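## Getting a soccer kit clean after a wet match

Mud comes out more easily once it has dried. Hang the shirt, shorts and socks over a rail overnight, then knock the dirt off outdoors with a stiff brush. Turn everything inside out before it goes in the machine. Printed names and numbers crack when they rub against the drum.

Grass stains need a soak. Mix one part white vinegar with 4 parts cool water and leave the knees and elbows in it for 15 minutes – longer if the shirt is white. Rub in a little liquid detergent with an old toothbrush and rinse.

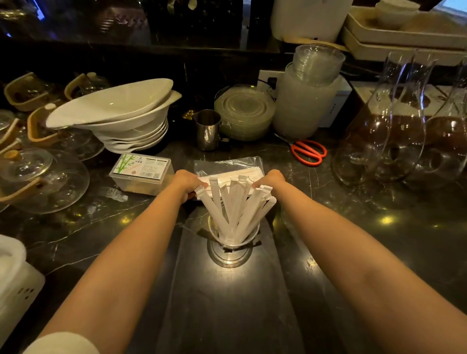 Wash on cold with half the usual detergent and skip the fabric softener, which coats polyester and traps the smell. Shin guard sleeves can go in the same load inside a mesh bag. The plastic shells should be wiped by hand and left to air.

Boots never go in the machine. Take out the laces and insoles, scrub the soles under the outdoor tap, and stuff them with newspaper. Change the paper after an hour. Keep them away from radiators – the glue lets go.

Goalkeeper gloves get a rinse in lukewarm water before and after each match. Squeeze them flat and don't wring them.

If the kit still smells in January, soak it overnight in cool water with a scoop of baking soda, then wash as usual.

Ehsan Babaei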